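4. Domestic interiors in the serial's second season

Figure 1. Tabletop with striped cloth placemat. 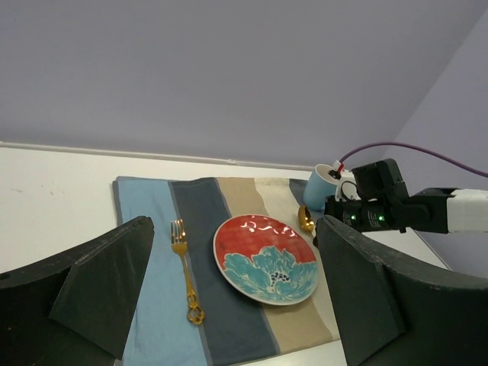 4.1 Kitchen episodes and the delayed confession

The second season of Zullora ran to 43 episodes, of which 16 place the main confession at a family table. We coded each of these for speaker, listener and the point at which the secret is first named. In the first season the same material was usually handled by voice-over, and viewers learned of the switched inheritance well before the daughters did.

The change matters for pacing. A confession at table can be interrupted by a phone, a neighbour or the serving of a meal, and the writers use all of these to carry a single disclosure across two or three instalments. The Tukby storyline is the longest case. It begins in episode 9 and is settled only when the elder sister reads the letter aloud in the finale.

Viewer response was drawn from the Lotadar message board, where we collected 1680 posts made during the May rebroadcast. Posts written only to report a missed episode were removed. Over 100 of the remaining posts mention the pace of the Tukby plot, and most of those are unfavourable. Complaints centre on repeated dialogue at the start of each episode, a habit also found in the earlier Higuchi adaptation.

4.2 Recaps and repeated dialogue

Recap scenes were timed separately from the opening titles.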